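The long road back to Selville

There is a bus that leaves the square in Girken at a quarter past eleven every other Sunday, and if you have ever stood in the drizzle waiting for it with a scarf that smells faintly of last season's pies, you will know the kind of football I want to talk about. It takes 40 minutes to reach Selville when the roads are kind. The club is in the fourth tier now, the ground is too big for the crowd, and I can't think of many places I would sooner be.

I started going as a child, when the team was two divisions higher and the old wooden stand on the river side was full by two o'clock. We had a winger in those days who never tracked back and was forgiven everything, and a goalkeeper who shouted so loudly that people in the allotments knew the score. Then came the bad years, which I won't go through one by one (you would only get sad, and so would I). Relegation, a change of owner, another relegation, and a winter when the wages were late and half the first team had gone by Easter.

What changed the mood was the shirt deal with Flimico, a local firm that most of us had driven past without a second glance. It wasn't a great heap of money by the standards of the big clubs, but it paid for a new pitch, and a new pitch meant the side could pass the ball along the ground after November. You wouldn't believe what that does for a crowd! People who had been grumbling into their tea for years began to lean forward in their seats again.
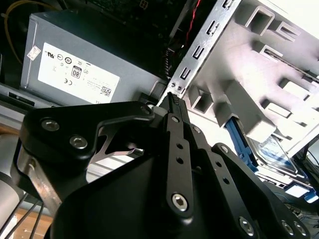 A small crowd with a big voice

The gate for the first home match in December was 808, and I have heard quieter afternoons with ten times as many in. Most of the noise comes from the Panasiuk end, which takes its name from the bakery that used to stand behind it and still gets called that by people far too young to remember the bread. They have a drum and a very long song about the away form, with verses added whenever something dreadful happens on the road. It is up to 11 verses now.

The team is young, cheerful and a bit daft at the back. They concede from corners, they score from corners, and on one memorable evening they did both inside two minutes. The left back runs as though someone has left a gate open, and the captain, a big steady centre half on his second spell with us, spends most of the match pointing him home again.

Whether they go up this spring I really couldn't tell you. The sides above us have deeper squads, and there are some horrible trips to come once the clocks change. I'll be on the bus all the same, third row from the back, with a flask and a spare pair of gloves for whoever has forgotten theirs.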